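Jedora Bin Picking Cell at the Dremthorpe Open Day: Worth the Trip?

I have been to enough robot demonstrations to arrive with my arms folded. The invitation from Dremthorpe promised that the Jedora picking cell would "handle mixed household goods without prior setup," and I have heard that sentence, or one very close to it, every May for years. I drove out to Golville anyway. Our packing room loses people every summer and I would love to be wrong about this stuff.

The doors opened at 9 in the morning and the first demo started 15 minutes behind schedule. We stood behind a rope. The cell is sold as a package: a KUKA arm, a gripper, a bin and the Jedora software, which is the part you are really paying for. The presenter talked for a long time about the software.

Then it picked things, slowly. I timed one full cycle at 70 seconds, from the arm starting its move to the object landing in the rear tray. A teenager on a summer contract does that in two.

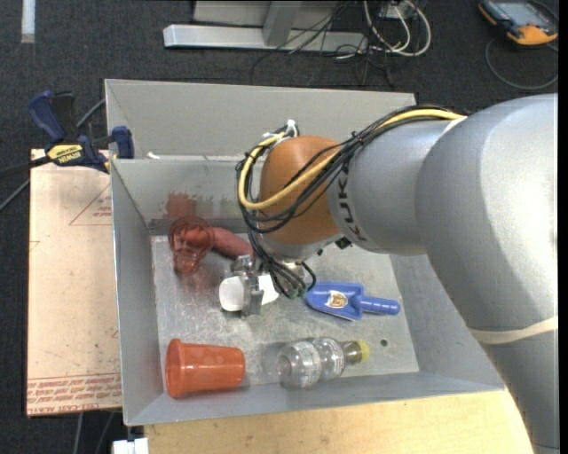 Posted by the editor, Packing Floor Notes

Look at how much room everything has. A blue scoop, an orange cup on its side, a clear bottle with a yellow cap, a few other bits, and bare metal between most of them. My bins don't look like that. Mine are filled to the brim with things lying on top of other things, and when I asked if we could see a full one I was told that was "on the roadmap."

I'll give them the clear bottle. See-through plastic gives a lot of camera systems fits, and putting one in the bin along with a transparent red cup was a fair choice. In the run I watched, the bottle came out on the second try. The red cup was still there when we were moved along to coffee.

My other gripe is the cabling. The wires are tied at the top of the wrist and then fan out and hang down right next to the gripper, close enough to the scoop that I kept waiting for a snag. I didn't see one. I also wouldn't want to find out what happens on the night shift. The bin is held at one corner with an Irwin bar clamp, the same kind I have in my garage. Fine for a demo, but the brochure says "production ready" on the cover.

Pellegrini, who would handle installation in our area, had a table by the exit. They claim 800 picks per shift. At the speed I timed, that is over 15 hours of picking, so either the shifts are very long or the number comes from a different machine. I asked twice and got a brochure both times.

Score: two out of five. One for the bottle, one for letting us stand close enough to see the wiring. I'd go back if they filled the bin.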